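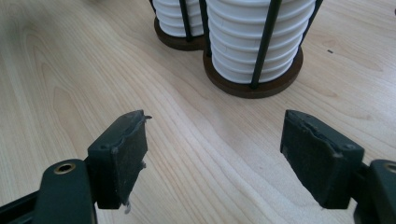 Two stacks of cups, one gripper. Tuesday's job.

Renu Singhal
April 16, 2019

Right, the Makik hand-held gripper kit came from Viltgate and I've barely put it down. You squeeze, the fingers close, and the recordings are meant to teach a robot arm the same moves. Thread!

Price first - it's 2,899 for the kit, which made me gulp. Gautam in Calham has had one since January and talked me round.

The finger pads are a bit scruffy, but the grip feels lovely. I got the hang of it in some 60 minutes and then didn't want to stop (my tea went cold).

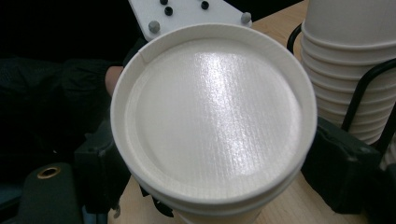
Lid on and held from both sides.

Cups are a proper test, I think. Squeeze too hard and the paper buckles, too soft and it slides. The fingers have just enough give for it.

Small moan: the manual is 2 pages long and one of them is the warranty. I'd like spare pads in the box too.

Will try bowls next. If you've used one with anything heavier, tell me how it went - I'd love to know!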